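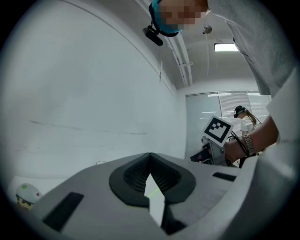
Opening up the campground at Cistuneck Lake

Well, friends, the ice went out a little earlier than we'd dared to hope, and the crew has been out on the loops since March getting the sites raked and the fire rings dug clear of last fall's leaves. The front gate opens for the season on the May long weekend, and all 41 car sites will be ready by then, along with the five walk-in sites at Gronder Point (bring a cart if you have one, the last stretch of path is as rooty as ever!).

Those of you who paddle will want to hear about the Allar portage. Gaétan Girard and Irena Marciniak walked the whole thing a couple of weeks back and cleared a good many downed spruce, and they tell me the far landing has shifted a bit to the left where the bank slumped over the winter. Look for the orange flagging tape. There's still a soggy patch past the second boardwalk, so rubber boots are a fine idea until the end of June at least.

Canoe rentals will run out of the old boathouse again, with Ehsan Zarei at the counter from 8 in the morning. A half day is $35, paddles and lifejackets included, and if you're camping with us you can keep the boat at your site overnight for no extra charge. Kids' lifejackets go quickly on sunny weekends, so do call ahead if you've a carload of little ones.

A word on firewood, which comes up every year. Please buy it at the gate or in town and leave the home woodpile at home. We've kept the emerald ash borer out of these woods so far and would dearly like to go on doing so.

The fish-cleaning hut has a new roof and, at long last, a tap that doesn't spray you in the chest. Scraps go in the lidded bin, please, and not off the end of the dock, as the bears do notice.

Group camping at Kodikara Bay is filling up nicely, though there are still openings in early July and after Labour Day. Keegan Zacharias is looking after those bookings and can be reached at the park office most afternoons.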